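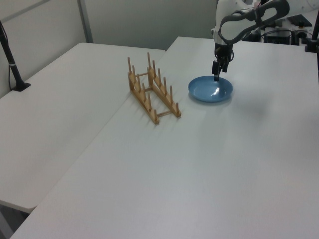

Oltutville Household Water Use Survey

Release 2, 2019-10-01

Contents

The release contains daily cold water meter readings from 330 households in Oltutville and Skustberg, plus answers to a short questionnaire on kitchen and bathroom habits. Meter readings are in liters. Missing days are left blank and are not interpolated.

Files

readings.csv has one row per household per day.
households.csv has one row per household: town, number of residents, dwelling type, dishwasher (yes/no), garden (yes/no).
habits.csv holds the questionnaire answers, coded as listed in codes.txt.

All files are UTF-8, comma separated, with a header row. Join on household_id.

Changes from release 1

Readings from Skustberg were shifted by one day in March. This is fixed.
The field "handwash" is now split into "handwash_basin" and "handwash_running".
Households with fewer than 200 valid days were removed.

Known problems

Meters in Skustberg round to the nearest 5 liters, so low-use days are unreliable there. Dwelling type is self-reported. Leaks are not flagged, and a steady overnight flow should be checked before averaging.

Loading

The Gokon scripts in /tools read all three files and write a single merged table. They need Python 3.6 or later and pandas.

License

CC BY 4.0. Cite the release number.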